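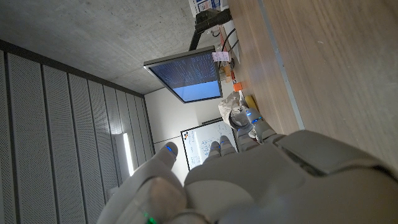

How long should a comparison run between two hands take?

Plan on one afternoon for each hand. Mounting and start-up take up the first part of it, and the rest goes to the trials in this section.

Section 4. Comparing a multi-finger hand with the two-jaw gripper

The Detby wrist plate accepts either the Skulico hand or the standard two-jaw gripper. Use the steps below to run the same set of picks with each one and save the results under one project name in the Brivness controller. You do not need to re-teach the arm between hands, but you do need to reset the tool weight and the tool length.

Before you start

Read Section 2 if the wrist plate has not been mounted yet. You will need the hex key from the plate kit, the short wrist cable, and a set of small items to pick. Choose items that differ in shape and stiffness. A roll of tape, a small cube, a flat strip and a crumpled plastic bag make a good first set. Avoid glass and anything with a sharp edge.

CAUTION: Turn the arm off at the main switch before you remove or attach a hand. The wrist connector is not made to be unplugged with power on.

4.1 Attach the hand

1. Move the arm to the Service position and switch it off.
2. Line up the notch on the hand with the mark on the wrist plate.
3. Put in the 4 screws and turn each one until it just touches.
4. Tighten them in a cross pattern. Stop when the key resists.
5. Plug in the wrist cable. Leave enough slack for a full turn of the wrist.
6. Switch the arm on and wait for the controller to list the hand.

If the hand is not listed, switch off, reseat the cable and try again. A bent pin shows up as a hand that is listed and then drops out when the wrist turns.

4.2 Set the tool values

1. On the controller, open Tool and pick the hand by name.
2. Enter the length from the wrist plate to the longest fingertip. For the Skulico hand with the standard plate this is 154 mm.
3. Press Weigh. Keep clear while the arm tilts the hand through 6 positions.
4. Save.

Note: The Weigh step has to be done again if you add finger pads or change the cable. Old values make the arm sag at the end of a move, and the picks will land low.

4.3 Check the wrist camera

The wrist camera sits behind the hand, so part of the hand is always in view. Large hands hide more of the table than the two-jaw gripper does. Open the Camera page, spread the fingers fully, and look for the item you plan to pick. If it is covered, change the approach angle in steps until you can see it. Write the angle down and use it for every trial with that hand.

4.4 Run the trials

1. Mark each item's starting spot with a pencil or a small piece of tape.
2. Select Compare, then New, and type the project name.
3. Set the number of tries per item. The controller stores up to 14 per item.
4. Press Run. Put the item back on its mark after each try.
5. Score each try as held, slipped or missed.
6. When the set is done, switch off, change hands and repeat from 4.1.

CAUTION: Keep your fingers out of the hand while it is closing. The Stop button halts the arm first and the hand a moment later.

Note: Soft bags give uneven results with any hand. Reshape the bag the same way before each try, or leave it out of the totals and report it on its own line.

4.5 Read the results

Open Compare and choose both runs. The table lists held, slipped and missed for each item, with the closing force next to it. Runs made on a Tran controller can be loaded from the Import menu, but the force column will be blank – older Tran files did not save it.

Go to Section 5 for changing the finger pads.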